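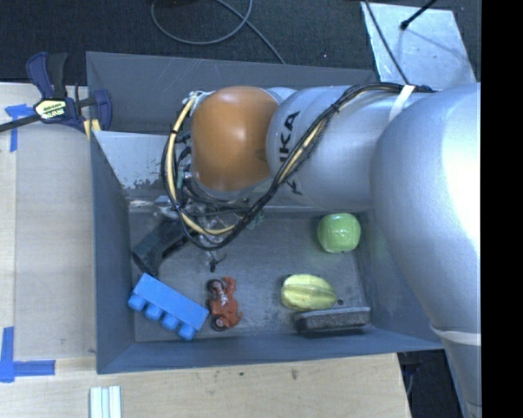 Operators at the Indden test hall say the old rule sheet was read once and then left in a drawer, and that a shorter one might stand a chance of being followed. Their remark is printed near the front of the new bench rules for robot picking cells, which Flakemberg put out in July and which apply to all of its sites from the start of the next quarter.

The rules cover fixed arms that pick mixed small items out of a bin. They replace a 31-page manual and fit on four sides of paper. Flakemberg says the safety limits for its arms have not changed. Most of the new text deals with how a cell is set up, checked and written up.

Under the new rules, every bin has to be clamped or otherwise fixed to the table before the arm is powered. The position of the bin must be marked on the tabletop so that it can be put back in the same place after cleaning. If a bin is found off its marks, the run is stopped and any picks made since the last check are logged as doubtful.

Cables and hoses get a section of their own. They must be strapped to the arm with enough slack for the full turn of the wrist, and the operator has to move the arm slowly through its whole range before the first pick of a shift. A loop that touches the bin wall during this test must be tied again. Replacing worn ties does not need sign-off from a supervisor, a change from the old manual.

The part that drew the most comment inside the company concerns the items themselves. Test sets must now mix hard and soft shapes, round and flat, and the list of items has to be kept with the results. A set may be used for 1,000 picks, after which it is inspected and damaged pieces are taken out. Swapping an item in the middle of a run is not allowed, even for one that looks the same.

Failed picks have to be reported along with the good ones. An arm that misses the same item five times in a row is to be paused, and the reason noted before work goes on. Sites had been handling this in different ways. Twal counted a dropped item as a success if it had cleared the bin wall, while Hallow counted it as a failure. From now on a drop counts as a failure everywhere, and earlier figures from Twal will carry a note saying they were scored under the old method.

Reaching into a bin while the arm is powered remains banned at all sites. The new text adds that a paused arm is to be treated as a powered one. Items that roll into a corner stay there until the run ends or the cell is shut down and locked out.

Training on the rules takes around 4 hours and is done at the bench. Staff who already work with the cells have until the start of the quarter to complete it. Contractors must do so before their first shift.

Hallow has asked for a separate section on cells with two arms sharing a bin. Flakemberg says that will be handled in a later edition. Until then, shared bins may be run with one arm at a time.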